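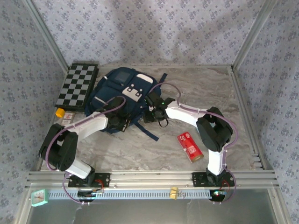 Floral wallpaper and a marble-patterned work surface.

Wallpaper returns to the rented home

2024-10-10

Tenants of the Cotgate Housing Association have been permitted to hang their own wallpaper since April, when a restriction dating from the association's first tenancy agreements was withdrawn. Ibrahim Briggs, Head of Tenancy Services, spoke to the residents' bulletin about the change and its first six months.

Mr Briggs explained that the former rule had been introduced to limit the cost of preparing homes for new tenants. "Stripping four or five layers of paper from old plaster is slow work, and the plaster often comes away with it," he said. "Magnolia paint was the simple answer at the time. Our surveys showed that residents disliked it more than almost anything else in their agreement."

The association has received 89 applications under the new policy, of which 52 came from the Oyelaran estate. Small floral prints have been the most frequent choice, followed by plain textured papers. Applicants are asked to submit a sample and to state which room is to be decorated. Bathrooms remain excluded, as do walls fitted with electric heaters.

Abimbola Ezeani, a surveyor with the association, inspects walls before approval is given. She said that the older houses in Terken Road required the most attention. "The outside walls there are solid brick and they hold damp. If I get a high reading I ask the tenant to wait until we have looked at the gutters and the pointing. Paper on a damp wall will lift at the seams within one winter."

Ms Ezeani recommends paste-the-wall papers to those who have not decorated before. She also advises buying every roll from one batch, as shades can differ between printings. "Check the number on the label before you leave the shop. With a small repeat you will lose very little in matching, but a different batch shows at once in daylight."

A grant of up to £100 for each household is available towards paper, paste and lining. Mr Briggs confirmed that £2,810 had been paid out to date and that the fund would stay open until the end of the financial year. Tenants who move out will not be charged for removal where the paper was approved and is in fair condition.

Application forms may be collected from the Cotgate office or requested by telephone.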